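Support > Data Collection > Tickets > 692

Ticket 692: Pushing episodes recorded with the wrong color in the instruction
Opened by Anum Tarar, Kurkora bench
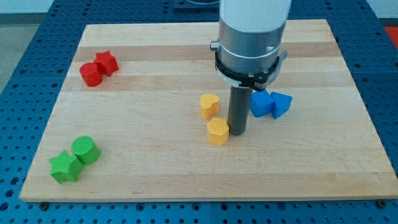
What's going wrong

Hi all, and thank you for being so patient with me this month! We're collecting pushing examples on the maple board with the eight blocks, and of the last 500 episodes, 126 have a typed instruction that doesn't match the push. It will say "move the blue cube to the green star," and off goes the yellow hexagon. I've restarted the recorder twice (and had a cup of tea in between), and it still happens.

Reply from Tobiloba Babalola, 2:40 pm

Hello Anum, lovely clear report. I went through 70 of the bad ones, and every instruction belongs to the episode before it. The prompt window is saving its text one episode late whenever the operator hits Skip. Could you update Remeo on the bench machine, then record a short batch with a few skips in it? Please keep the old files, I can shift the text back by script.

Anum, 4:15 pm

Updated, and the new batch matches all the way through, skips included. Old files are in the Tametti folder.

Status: waiting on relabel script

Contact the Iyamu help desk | Back to top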